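Interior Surfaces Estimator / Product Data Technician (Wallcoverings and Decorative Panels)

Employer: Drola Surfaces
Location: Carhuamaca building, Ulmont (on site, with one remote day per week after probation)
Reference: 2066
Contract: Permanent, full time
Reports to: Yaneth Huamán, Technical Office

Background

Drola supplies printed wallcoverings, laminated sheet and stone-effect panels to fit-out contractors, small hotels and rental property managers. The catalog currently holds 637 active product lines. Each line has a data sheet, a cutting schedule and a set of installation notes, and these are maintained by the Technical Office. The office also prepares material takeoffs for customers who send drawings before ordering.

The post is open because the estimating and product data work, until now split between two departments, is being combined. The person appointed will spend most of the week on takeoffs and the remainder on the catalog.

Duties

Prepare quantity takeoffs from architectural drawings, including roll counts, panel counts, trim lengths and adhesive volumes.

Calculate waste allowances for patterned wallcoverings. Allowances must take account of the vertical repeat, the match type (straight, half drop or random), the ceiling height and the number of openings. A flat percentage is not acceptable for any repeat greater than 15 inches.

Check drawings for missing dimensions and return queries to the customer in writing. Verbal answers are logged on the job sheet before they are used in a calculation.

Maintain data sheets in Miltura, the product database. This covers sheet dimensions, weight per unit area, cleaning classification, batch numbering and compatible adhesives.

Compare incoming production batches with the retained control sample. Color difference is measured with a handheld instrument and recorded against the batch. Batches outside tolerance are held and reported the same day.

Write and revise installation notes. Notes are reviewed once a year, in May, and at any time a supplier changes the backing, coating or ink.

Answer technical questions from installers by phone and email. Typical subjects are seam placement at inside corners, expansion gaps behind panels, priming of new drywall, and removal of earlier coverings.

Surface combinations

Much of the estimating work concerns small rooms and enclosures in which a small-scale floral paper on the walls meets a marble-patterned horizontal surface. Quantities for the two are calculated separately and shown on separate lines of the takeoff.
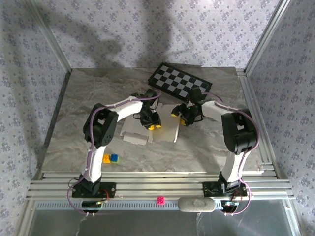
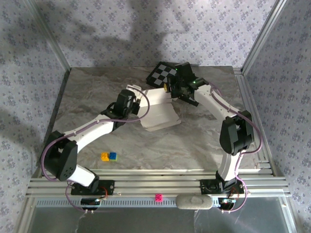
Candidates should be familiar with the usual difficulties of this type of work. A small motif hides a seam well on a flat wall but shows a vertical error quickly at a corner, particularly where the corner is out of plumb. The takeoff should state which corner receives the closing seam. On stone-effect panels the veining has a direction, and the cutting schedule must carry an arrow for every piece. Rotating a piece to save material is permitted only with the customer's written consent.

Required

Two years of experience in estimating, quantity surveying, print production, joinery or a related trade.

Ability to read plans, elevations and sections at common scales and to convert between metric and US units without error.

Working knowledge of spreadsheets, including lookup functions and the protection of formula cells.

Clear written English. Installation notes are read on site, often on a phone, and sentences must be short.

Normal color vision, confirmed by a standard arrangement test at the second interview. The test is needed for batch comparison. Applicants who do not meet this requirement but are otherwise suitable should still apply, as the batch work can be reassigned.

Desirable

Practical experience hanging wallcoverings or fitting panels.

Experience with a product information system. Training in Miltura is provided and takes two weeks.

Spanish, for correspondence with two of our suppliers.

A driver's license. Site visits occur a few times a year, and a pool vehicle is available.

Hours and conditions

Monday to Friday, 8:00 a.m. to 4:30 p.m., with a 30-minute unpaid lunch break. Start and finish times may be moved by up to one hour by agreement. Overtime is rare and is paid at time and a half.

The salary band is sent with the application form. Placement within the band depends on experience and is reviewed after the first twelve months. Benefits include a retirement contribution, health coverage from the first day of employment, 15 days of paid vacation, and a staff discount on discontinued lines.

The office is on the second floor and is reached by stairs or elevator. Sample storage is on the ground floor. The role involves lifting sample books and cut panels weighing up to 50 pounds; a cart and a lifting aid are provided.

The probation period is three months. Probation is assessed on the accuracy of takeoffs, checked against the quantities used on completed jobs.

How to apply

Request the application form from the Technical Office, quoting reference 2066. Return the completed form with a resume of no more than two pages and one sample of your own work. The sample may be a takeoff, a cutting list, a specification or a set of instructions. Remove customer names and prices before sending it. Cover letters are not required and are not scored.

Applications close on Sunday, December 25, 2022. Forms received after that date are kept on file for six months but are not considered for this post.

Selection

Stage one is a review of the form and work sample by two members of the Technical Office, working independently.

Stage two is a 50-minute written exercise. Candidates are given one floor plan and three elevations and are asked to produce a takeoff for a patterned wallcovering with a half-drop match. Calculators are allowed. Working must be shown, as marks are given for method.

Stage three is an interview with Yaneth Huamán and one member of the sales team, followed by the color vision test and a visit to the sample store. Travel costs for stage three are refunded on presentation of receipts.

Applicants who need an adjustment at any stage should state this on the form. All applicants are told the result in writing. Feedback on the written exercise is available on request.

Recruitment agencies are asked not to submit candidates for this post.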